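ok so the rack is up!! thread for everyone who asked, and also for the two of you who very much did not ask

background for the new people: we moved into the Olodside apartment in May and it has 600 square feet and one closet. one. it holds coats and the vacuum and then it's done

so for weeks all the folded stuff (towels, sheets, my sweaters, Kam-wah's many identical gray T-shirts) has been living in piles on top of whatever was flat. I'd pull one towel out of the middle and the whole pile would slide onto the floor in slow motion

I wanted a white one. I know, I know, white gets grubby. but the cabinet is white and the curtains are that sheer patterned kind, and anything dark in there looks like a coat stand in a dentist's office

the one I got is the Trillau. white tube poles, fabric shelves, folds down if you take the shelves off. I found it secondhand through Shirley Zacharias, whose daughter had it in a dorm and then moved somewhere with real closets (jealous)

it came in a long bag with the fabric rolled up around the poles, and no instructions. Shirley said "oh it's obvious" and drove away

it is not obvious, Shirley

first thing I'd tell anyone: lay every tube out on the floor by length before you touch a single connector. there are long ones for the uprights, medium ones for the shelf sides, and short ones that look EXACTLY like the medium ones until you've built half the thing and it leans

second thing: the fabric goes on before the frame gets closed up. each shelf has a sleeve along the side and the tube slides through the sleeve. I had a whole lovely square frame put together, stood back, admired it, and then saw the shelves still lying on the bed

apart it came. some of those joints had gotten REALLY comfortable. twist while you pull, don't just yank. I yanked and hit myself in the chin

third thing, and this one is from Xinyi Hou, who has built more flat-pack than anyone I know: a tiny rub of bar soap on the tube end if it won't go in. dry soap, not wet. it slides right home and you can still get it apart later

(there are two Xinyis in my life and both of them had opinions on this rack. Xinyi Xu voted for returning to piles)
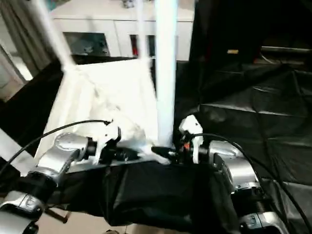
so much white tubing

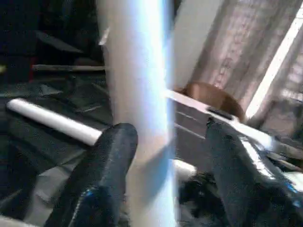
anyway, the wobble. everybody with one of these knows about the wobble

mine swayed side to side if you so much as put a pillowcase on it. I went around pushing every joint in again and it got a bit better, and then I figured out that one diagonal was sitting on the wrong side of the upright. swapped it over and the sway dropped to almost nothing

if yours has the diagonals, check them before you load it up. I had already loaded it up. I had put the towels away in COLOR ORDER

also the floor in this building is a ramp. you could roll a grape from the window to the door. a folded bit of cardboard under the front left foot took care of it and I refuse to buy a special leveling product for that

next part is the actual putting away, my favorite bit by a mile

bottom shelf: sheets and the spare blanket. heavy things low down, it keeps the whole thing steadier. each sheet set goes inside one of its own pillowcases so you grab a single bundle and you're done. my mom did this my entire childhood and I thought it was fussy and now look at me

middle: towels, folded in thirds and then in half, round edge facing out. the round edge out is purely for looks and I won't pretend otherwise

above that, sweaters. I tried rolling them and they came undone every time I took one, so flat it is, three to a stack and no higher. the fabric sags a little in the middle if you go past that

top: baskets. one for socks, one for "things that need a button," which has needed a button since the last apartment

the gray T-shirts got a shelf to themselves. Kam-wah Tang says he can tell them apart. I folded two and asked him which was which and he got offended and left the room, so draw your own conclusions

someone asked in replies about the shelf covers and washing them. mine came off fine, I did them cold on gentle and hung them over the shower rail. put them back on a tiny bit damp! they pull tight as they dry and you lose most of the creases

someone else asked whether it's better than the Wusta one with the metal shelves. different animal. the Wusta would hold a microwave, mine would hold a picture of a microwave. but I can carry mine down the stairs by myself under one arm and we're on the fifth floor with a very moody elevator, so that mattered to me more

cost: I gave Shirley a lemon cake and she gave me a rack. I still think I came out ahead but it was a good cake

what's left on the list: a hook on the side for the laundry bag, and some way of keeping dust off the top baskets. thinking of an old tablecloth cut down. if you've done something like this and it didn't look like a ghost standing in the corner, send me a photo please

also I have one short tube left over. I have checked every single joint twice. the rack is standing, it's full, the towels are in color order, and there's a tube on my nightstand

Shirley says it isn't hers

update: Lingyun thinks it's from the shoe rack. going to go look at the shoe rack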